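The gripper did what it was told

Posted 8/23/21 by Siv Dahlgren

Last winter the public library two suburbs over from mine put a book-sorting arm behind its returns chute. It was sold by Pallotel, it ran on grip software from a firm called Govance, and it was meant to take books off the belt and stand them on trolleys ready for shelving. It was switched off after 14 days. By then it had damaged 80 books, and it had closed on the hand of a library assistant, Sharon Nzioka, while she was reaching in to free a jammed atlas.

She had bruising across three fingers and a week off work. The supplier's summary calls this a "contact event". I have read the summary twice and I still can't find the word "hand" in it.

The explanation we were given is that the arm was working within its limits. I believe that. The limits were the trouble. The grip force had been set using new hardcovers in a warehouse, and a public library is mostly old paperbacks. They've been in bags and baths and under car seats. A spine that has been opened a hundred times gives way under a squeeze that a fresh one shrugs off, and when it gives, the arm reads the softness as a slipping book and squeezes harder. Man-lok Chuang, who repairs books for the branch, showed me a tray of the results. Most had a crease down the spine and a dent on each cover where the fingers had been.
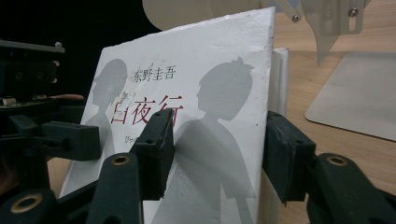 The foreign-language shelves did worst out of it, which surprised me until he pointed out that many of those titles are paperbacks and hard to replace. A popular thriller in English costs the branch a few dollars and arrives in August if you order it in August. Some of the Japanese and Chinese novels came from donors and there's no supplier to ring. The claim form values every book at the same flat rate, so a scuffed copy of something the branch had four of counts the same as the only one in the region.

Then there's the hand. The arm had a stop button, and it worked when someone pressed it. But it was on the far side of the belt, and Sharon had one hand in the machine. A second stop was listed in the quote as an option for $951. It wasn't taken up. I don't much blame the branch for that. If a stop you can reach while you're caught is optional, I'd like to know what the compulsory ones are for.

Fadwa Morsy, who ran the trial for the council, told me the software has since been updated so that the fingers back off when they meet something soft. Good. I asked what it had been tested on. She didn't know, and Govance hasn't answered my email. I'd want to see it tried on library books that are past their best, with the belt running at full speed and a person standing where staff really stand.

The council says the arm handled 398 books a day without a problem. Maybe so, though the damage was only logged when a borrower or a staff member noticed it, and a cracked spine often doesn't show until the pages start coming out. I wouldn't lean on that number.

A second trial is planned. My view is that it shouldn't start until the extra stop is fitted and paid for by the seller, and until the injury is written up in plain words with the force setting printed beside it. The staff should also be able to switch the thing off for the afternoon without filling in a form. At the moment they need a supervisor's sign-off, and the supervisor works at another branch.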